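# Come and spend an afternoon putting things in order with us

Folley is looking for people to join our tabletop sessions this fall, and we would love to hear from you, whether you are the tidy sort or the kind who owns one good drawer and lets the rest go. 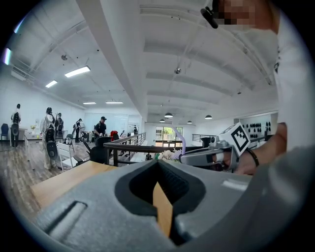 We have places for 100 participants between now and the end of January, and no experience is needed. If you have ever cleared a table before company came over, arranged flowers in a vase that was slightly too short for them, or packed a box of soft toys for a niece, you already know most of what we'll ask of you.

## What you would be doing

Each session runs for 2 hours, with a break in the middle for coffee and something sweet (Gunvor Björklund does the baking, and she takes requests within reason). You'll work at a table with a tray of ordinary household things - plush animals, artificial flowers, ribbons, cups, small boxes - and sort them, arrange them and put them away again. Sometimes there is a card with a layout to follow. Other times we leave it entirely up to you, and those tend to be the sessions people talk about afterward.

You can sit or stand, whichever your back prefers. We do ask you to wear a small clip-on microphone and talk a little as you go, about where you'd put a thing and why it belongs there. It feels odd for the first five minutes! After that most people forget all about it and start telling us about their grandmother's linen closet, and we're very happy to listen.

## Who we're hoping to meet

Anyone 18 or over who can handle light objects comfortably for an hour at a stretch. We'd especially like to hear from left-handed people, from anyone who has worked in a flower shop or a toy store, and from retired folks, who have been a little scarce on our sign-up sheet so far. Friends and couples are welcome to book the same afternoon, although you'll each have your own table.

The room is open and fairly lively, with other people working nearby, so please tell us if noise bothers you and we'll find you one of the quieter slots. Wear flat shoes and leave bulky bracelets at home.

## Pay and times

You'll receive a $100 gift card after your second session, and those who stay for the full set of five get $200 in all. Sessions are held on weekday afternoons at our space in the Anell building. Parking behind the building is free, and the bus stops nearly at the door.

## How to sign up

Call the front desk and ask for Duangjai Nilsuwan, or stop by and fill out the short form. Tell us your name, which afternoons suit you, which hand you write with, and anything we should know about allergies (see baking, above). Danish Mirani will call you back to set a date and answer whatever questions you have, however small.

Posted 2024-08-19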